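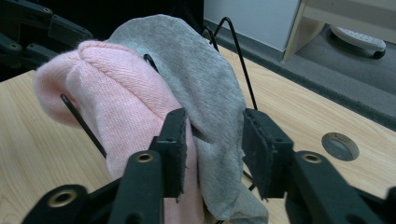 A pink knit sock and a gray sock over a black wire frame

Sock

A sock is a fitted covering for the foot, usually reaching to the ankle or some way up the calf. Socks are worn inside shoes or boots, and in many homes they are also worn alone as indoor footwear. They absorb sweat, reduce rubbing between the foot and the shoe, and help keep the foot warm.

History

The earliest foot coverings were made from animal skins gathered and tied around the ankle. Woven and felted cloth was used later. Socks made by nalbinding, a looping technique worked with a single needle, are known from Roman Egypt, and several surviving examples have a divided toe for wear with sandals. The English word comes from the Latin soccus, a light, low-heeled shoe.

Knitting by hand spread through Europe in the later Middle Ages. The stocking frame, a machine for knitting hose, was developed in England in the late 16th century. Early frames made flat pieces that had to be seamed up the back. Circular knitting machines, which produce a tube, came into wide use in the 19th century and are still the basis of most factory production. Nylon was added to sock yarns from the late 1930s onward, mainly to make heels and toes last longer.

Construction

Most socks are knit as a tube from the cuff down. The main parts are the cuff, the leg, the heel, the foot and the toe. The cuff is commonly ribbed or has elastic worked into it. The heel is shaped with short rows, or with a flap and gusset, so that the tube turns a corner. A tube sock has no shaped heel.

The toe is closed last in cuff-down knitting. On many factory socks this is done on a separate machine, leaving a ridge across the toes. Hand linking joins the stitches loop by loop and gives a flatter join, at a higher cost. Socks knit from the toe up need no closing seam at that end.

Materials

Cotton is common in everyday socks. It is soft and washes well but dries slowly. Wool is warmer and holds less odor; finer grades are used where coarse wool would itch. Acrylic, polyester and nylon are cheaper and wear well, and most socks sold today are blends. A small amount of elastane is often included for stretch. Brushed and terry fabrics trap more air than plain knits.

Lodville mill

The hosiery mill at Lodville is an example of a small-town producer. At its peak it employed 510 people and ran three shifts, making work socks under the Hellarero name. A dye house was added later — the mill had until then sold only undyed and gray goods. Production ended in 2000, and the main building is now used for storage.

Care

Socks are usually washed warm and dried flat, on a line or in a dryer on low heat. High heat weakens elastic and can shrink wool. Worn heels may be darned, a repair in which new yarn is woven across the hole.

See also

Darning
Hosiery
Legwarmer
Stocking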